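Progress report to the Hidero Fund: The Lamps of Burus
Submitted by Sumeya Bogale
6 April 2019
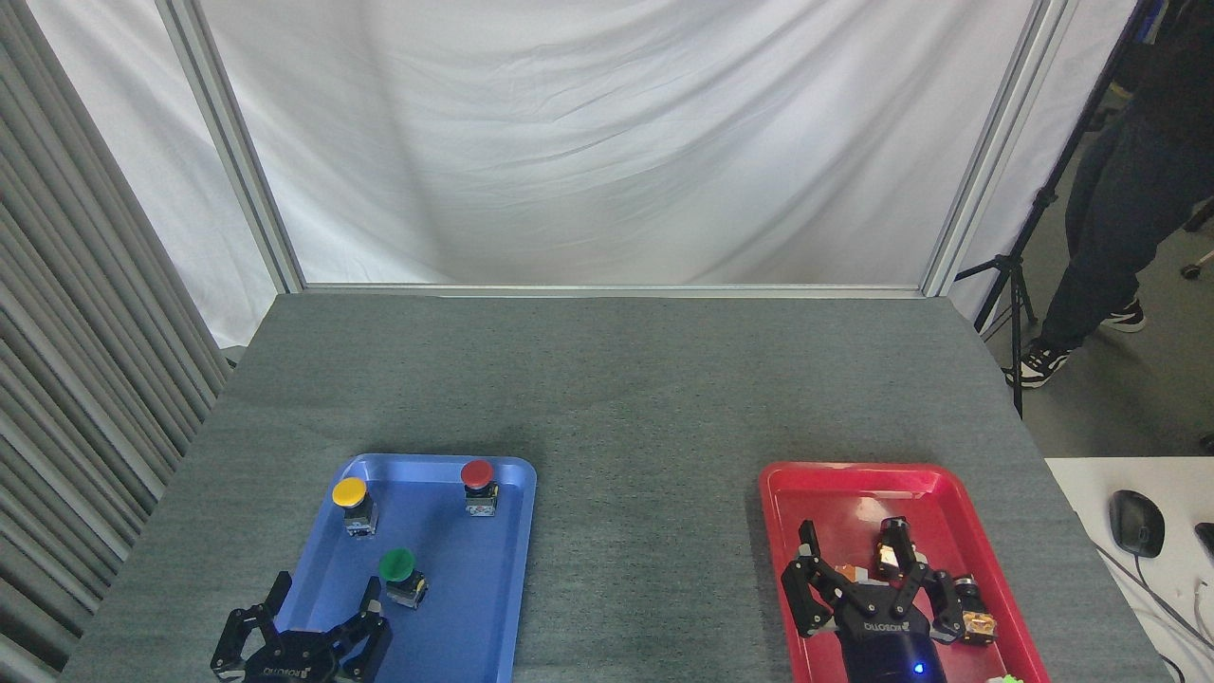
The novel now stands at 25 chapters in draft, out of a planned 36. When I last reported, in November, I had finished the flood and was stuck on the harbor chapters. Those are done. Tsegaye, the lamp keeper's youngest son, now leaves the island in chapter 14 instead of chapter 20, and the middle of the book moves faster for it. The signal code he learns from his father has also been cut down. The old version had seven colors and test readers lost track of them, so I have gone down to yellow, red and green, the same three as the push buttons in the blue tray. Yellow calls a boat in, red sends it away, and green is the one his father refuses to explain until the night of the siege.

The manuscript runs to 480 pages. I expect the finished draft to come to 655, which is longer than I proposed. Most of the extra length is in Zukham, the city under the cliff, where the witch's trial takes place. I wrote the trial twice, first from the judge's side and then from Tsegaye's. The second version stays.

Work left to do:
The last 11 chapters, all outlined. The final two are outlined only loosely.
A new opening. The present one spends too long on the weather and the boy's mother does not speak until page nine.
The songs. Four are written and two are still placeholders.
A map of the island. I have a pencil sketch – the north shore is wrong and will be redrawn.

Spending is in line with the budget, apart from printing. I paid for a second set of reading copies after the harbor chapters changed, and covered this from the travel line, as I no longer need the second trip to the coast.

One change needs your approval. The grant agreement names the book as a single volume. If the draft passes 700 pages I would like to end the first volume with the siege. I do not expect this to happen, but would like an answer before I start on the last part. The outline for both versions is attached, along with chapters 14 to 18.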